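Urix Teleoperation Console - Frequently Asked Questions

Last updated 21/07/2025

Who can record demonstrations?
Anyone who has completed the Cisura console course and logged 17 supervised sessions. Requests go to Dilani Bhattacharjee.

How many demonstrations does a new task need?
For suturing tasks we ask for 700. Simple pick-and-place tasks train acceptably on 100.

Do I have to use both hand controllers?
Yes, for any two-instrument task. If one instrument is idle, keep its controller in your hand and hold still. Parking it in the cradle writes a gap into the log.

What happens if I release the clutch pedal mid-stitch?
The instruments hold position and recording continues. Pauses are trimmed later, so there is no need to restart.

Should I delete a failed attempt?
No. Mark it as failed and add a short note - missed bite, dropped needle, torn edge. Failed runs are used to train the recovery policy.

Where does a demonstration start and end?
Segment boundaries are set by the operator with the left thumb button. Press once before the needle is driven and once after the thread is cut.

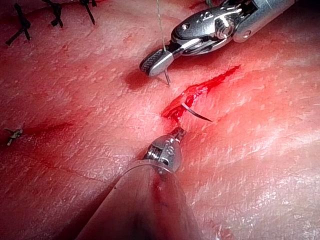
Needle driving is the step where operators differ most, and it is reviewed by hand. The reviewer follows the curved needle from the lip of the wound and checks where its point meets the tissue. Stitches completed earlier, like the dark knots in a row near the closed incision line, belong to their own segments and are not scored again.

Can I replay my own runs?
Yes, from the Ladesano viewer. Playback is read-only - label corrections go through Tomás Quintela.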